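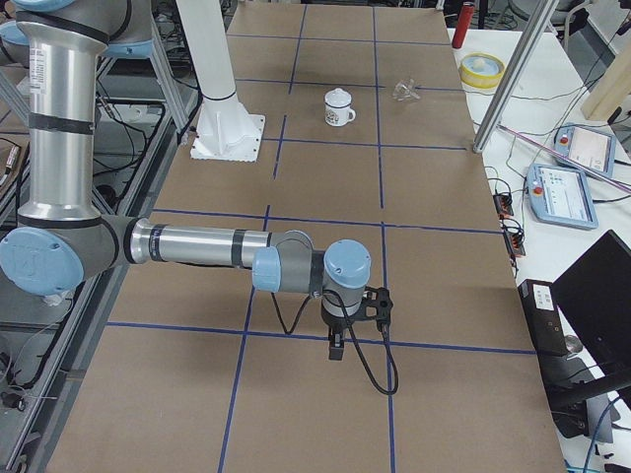 Papering a table is the thing I get asked about more than anything else I write about on here, including the sourdough, so I've finally put all the answers in one place! I cover mine with plain brown kraft paper every time I have a big sort-out or a swap morning, and then I mark it off into boxes with tape so things have somewhere to go. You don't need to be fancy about it. Long strips of blue tape one way, more strips the other way, and make the boxes smaller wherever the little things are going to sit, same as at the far end there, where the white enamel mug with the lid has a box to itself. Big open boxes are lovely for casserole dishes but a mug looks lost in one.

By Iqra Farooqui
October

What paper do you use?

Brown kraft, off a roll, the ordinary parcel sort. I get mine from Prormont, the packaging place on the trading estate, and they'll sell you a single roll if you ask at the counter (the website makes it look like trade only). I've tried white lining paper as well and I didn't get on with it. Every mark shows, and white china on white paper is a pain to look at. Brown is kinder to everything.

Can't you just use a tablecloth?

You can! I did for years. But you can't write on a tablecloth, and half the fun of paper is scribbling "chipped, free to a good home" next to a saucer. Also mine slid about. If you've got an old oilcloth you don't mind taping, go for it.

How do you stop it wrinkling?

Roll it out the night before and leave it flat with something heavy at each end. I use cookbooks. Then smooth from the middle outwards with your forearm, and only tape the edges once you're happy. If the roll is narrower than the table, overlap two lengths down the middle and run a strip of tape along the join, which gives you one of your grid lines for nothing.

Why blue tape?

It shows up on brown, and the kind I buy peels off without taking the varnish with it. Cream masking tape just vanishes. My sister-in-law used parcel tape on her dining table and we don't talk about it.

How big should the boxes be?

Depends what you're sorting. For enamelware and kitchen bits I do one lot of boxes the width of a dinner plate plus a hand's breadth, and another lot half that for mugs, egg cups and lids. I do measure the first line and then I eyeball the rest, and it's always a bit wonky and it has never mattered. Put the long lines down first, the ones that run the whole length of the table. The short cross ones are easy after that and you can shift them.

Do you put one thing in each box or a group?

One thing if it's for swapping, so people can see it and pick it up. Groups if I'm only sorting for myself. When I did my gran's kitchen I had a box for keep, a box for cousins, a box for the charity shop and a very big box for "ask Mum", which filled up first.

What about lids?

Lids stay on! Please. A mug with its lid on is a mug with a lid; once they part company you'll be matching them up till teatime. Same for teapots and butter dishes. If a lid fits badly, I write that on the paper.

How do you clean enamel before it goes out?

Warm water, washing-up liquid, soft cloth. For tea stains I make a paste with bicarb and leave it for 5 minutes. Go gently over anything with a printed pattern, and don't use a scourer, even a "non-scratch" one. I took half the leaves off a lovely old Morikawa milk pan that way (I still have it, it's my peg pot now). Dry it properly round the rim.

Is chipped enamel still all right to use?

I keep chipped pieces for plants, pegs and pens and I don't eat or drink out of them. I'd never put one on the swap table without saying so.

How long does a roll last?

Mine does three tables' worth, and I turn the paper over and use the other side if nobody's spilt anything. After that it's wrapping for the breakables, then the compost heap once the tape's off.

Where did the idea come from?

From Akari, the little secondhand homeware shop that used to be next to the post office. It opened in 2000 and they laid out new stock like this in the back, and I just pinched it.

Comments

Marisol Mahmoud
Did this for our Birkura street swap and it worked a treat, thank you! One thing, we wrote house numbers in the boxes so the unswapped stuff could go back to the right door. Felt tip bleeds through so use a pencil.

Pat in the Fens
I've got a glass-topped table, would the tape still hold or does it slip?

Iqra Farooqui
Holds fine on glass Pat, just give it a wipe and dry it first. And Marisol, I'm stealing the house numbers!

teacosy_jan
Bicarb got my roasting tin up beautifully. What do you do about rust on the rim?

Contact Iqra | © Iqra Farooqui, please ask before copying | Back to top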